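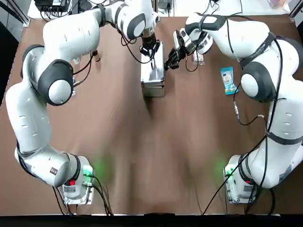
The kit-packing job at Salier has entered its second month, and the most useful thing we can report is that people are very bad at knowing how they pack a box. Ask anyone on the team and they will tell you that you open the case, put the medical supplies in, and shut it. Put the same person at the Trilter controls, with two robot arms copying every twitch, and the next few minutes are spent finding out that the left hand has been doing most of the work all these years without credit.

For readers who skipped the November issue: Wendex wants a pair of arms that can stock small metal first-aid cases from a table of loose supplies. Nobody writes out the motions. An operator drives the arms through the whole job by remote control, the system records what the arms did along with what the cameras saw, and a model trains on the pile. If the operator hesitates over a bottle, the hesitation goes in the pile too. We now have a policy that pauses thoughtfully before picking up anything brown.

The current target is 44 clean runs per operator per shift. Clean means that the case ended up packed and the operator did not say anything that had to be trimmed from the audio. (We have since stopped recording audio.) 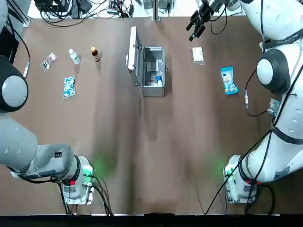 Most of the trouble comes from the packets. A bottle is a decent sort of object. It has a cap and a middle, and even on its side it gives a gripper something to close on. A flat packet on a flat table offers an edge about as thick as a business card and no encouragement. By hand you would slide a fingernail under it and never think about it again. The grippers don't have fingernails. Operators have come up with their own methods, including the pinch, the shove, and one known as the tax return, in which you push the packet back and forth until something gives.

Having several methods turns out to be a headache of its own. Early on we let everyone pick things up however they liked, on the theory that variety was healthy. The model learned all of the methods and would start with one and finish with another, usually in midair. The house rule as of Tuesday is to come in low, close on the nearest edge, lift straight up, and save the artistry for your own kitchen.

The other rule concerns using both arms. New operators tend to park one and drive the other, the way people type with one finger when they're nervous. It gets the case filled eventually, but the recordings teach the robot that it has a spare arm for decoration. We now ask for both arms to be working wherever the layout allows it.
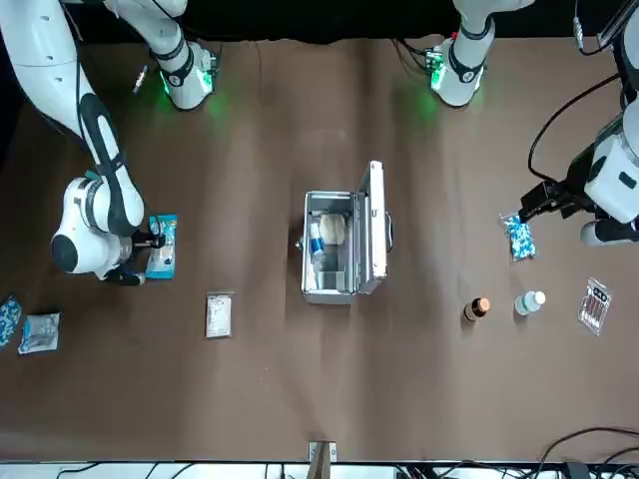 Both grippers on packets, with the open case between them.

Layouts change between sets. The supplies get moved, turned, laid down or stood up, and the case doesn't get to keep its favorite spot either. Kandpal, which supplies our labeling tool, asked whether we could provide a standard starting position for reference. We could not. The shipping floor at Wendex doesn't have one, and a robot that can only pack a case when the bottles are lined up like a school photo will have a short career there.

Resetting the table is the least loved job on the rota, and it shows. When the same person resets all morning, the layouts start to look alike, with the bottles drifting toward whichever side that person's coffee is on. We swap resetters every two hours now, and the drift has mostly gone away.

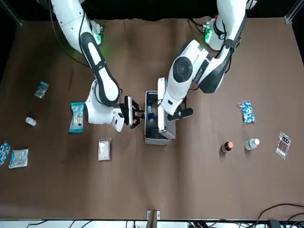 The model itself is coming along, in the sense that a teenager learning to parallel park is coming along. In the last batch of trials it reached for the right things in a sensible order and dropped fewer of them. It also closed the lid on its own gripper, calmly, and waited. Going back through the recordings, we found two runs where an operator had done exactly the same thing, and someone had marked both of them clean.

Those runs have been pulled. Operator sign-up for the next block is open, and sessions last up to two hours with a break. Gaming experience is welcome but seems to make no difference. The best packer we have so far got that way by wrapping gifts at a department store, and has strong views on corners.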